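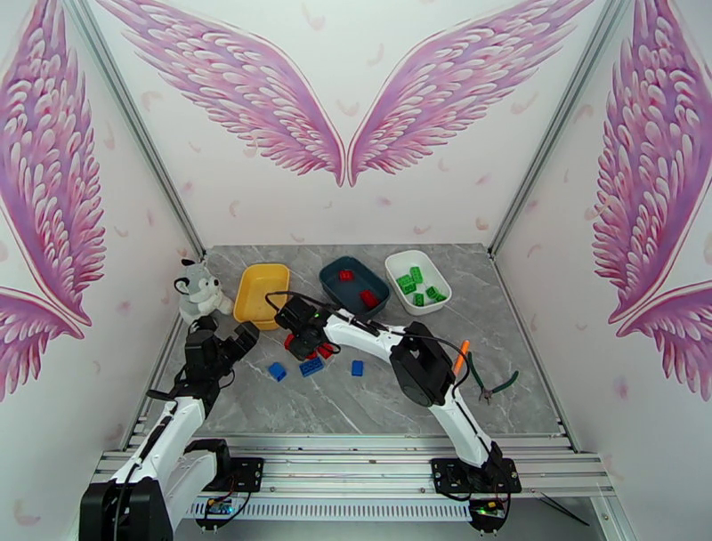
Trorach two-arm cell: questions we keep getting

Do I need to recalibrate after every session?
The vendor guide says yes. I doubt it. We ran 15 sessions on one calibration and I couldn't find a difference in the block sorting. Recalibrate after a bump, or after anyone has had the gripper off.

Why do the cables run outside the arms?
So they can be changed. A loop that's too tight tugs on the gripper at full reach, and people then blame the software. Move the arm by hand through its whole range before you order a new motor.

The green light on the gripper is on. Is the arm OK?
Not necessarily. It means power, and that's all I'd trust it for. Darius Văduva lost a morning to a gripper with a nice green light and a bad data line.

Can I leave the pliers on the work surface?
Take them out before you start a run. The software has no idea they're there.

Do the wings on the walls confuse the vision system?
So we're told, mostly by people selling plain panels. Roxana Onu compared 82 picks with the walls covered and 82 without. Same 7 misses both times - hardly proof, but I'm not buying panels over it.

How often should the rail bolts be checked?
Weekly. Start with the ones at the arm mounts.

Is the Vileo service plan worth 1595 a year?
Ask them which parts it covers. We did, in January, and are still waiting.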